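Chapter 7
The Open Room and Its Promises

Open-plan offices are sold on light and talk. Take down the walls, the argument runs, and people will share ideas over their desks. Heloísa Lacerda, who fitted out the Stadley works, called this "a saving dressed up as a kindness", and her floor plans give us reason to listen.
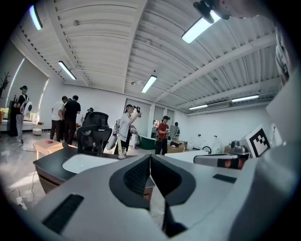

A high metal ceiling costs little and looks generous. It may also throw every voice back down – a point most brochures skip. Nor does a tall chair with a headrest make a desk private, whatever the catalogue claims.

Then there is the matter of light. Rows of fluorescent fittings are meant to treat every desk alike. Helju Jankauskaitė measured 200 desks at Reltdale and found they did no such thing.

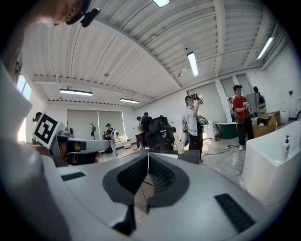 Blinds raise a similar doubt. A designer counts the windows; the staff pull the blinds down and work by the tubes overhead. Before accepting any claim in this chapter, ours included, ask who measured it, and at what time of day.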